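Why I'd Pay for the Boring Gripper

Wed 16 November

My sister thinks I've lost it, because I spent two evenings reading the brochure for the Lundent hand-held gripper kit and I don't even own a robot. But I'm fascinated! You hold the thing like a big pair of tongs, you do a chore, and the recording is supposed to teach a machine to do the same chore later. Bedetti sells it with a training service on top, and the chore they push hardest is bedding.

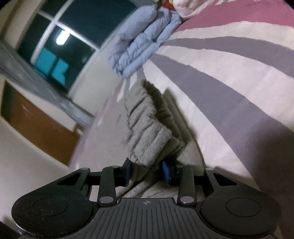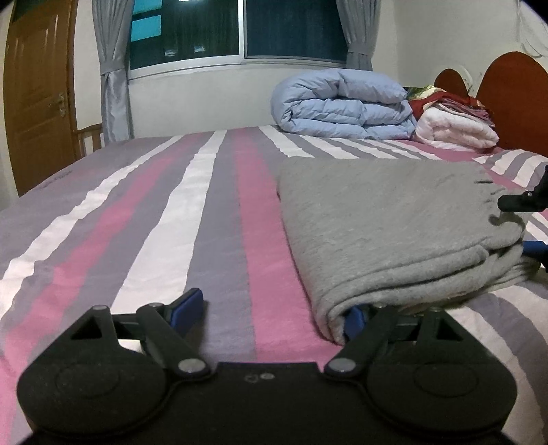
Gray blanket, blue finger pads, striped bed.

I like that they picked blankets. Everybody else in this business wants to show you a robot pouring coffee, and I can pour my own coffee, thanks. What I can't stand is folding anything bigger than a pillowcase. Fleece bunches up, the corners wander off, and you end up hugging the whole pile into the closet (I do, anyway).

Now, the price. The basic kit is $1369, and the service is another $39 a month, with a minimum of 3 months. For a small lab or a laundry startup, fine. For a hobbyist that's a lot of money to fold blankets by hand, slower than you'd fold them without it. Vesna Softić tried a kit in May and told me her wrists gave up after around 70 folds. She still wants one, mind you.

My gripe is with the brochure, which talks as if the folding robot is already in the box. It isn't, and you're buying the part where a person does the work. I wish Bedetti would say so on page one, in big letters, and then throw in a wrist strap. I'd still be tempted. Ask me again when the second kit gets a discount, because for a king-size blanket I'd want both hands.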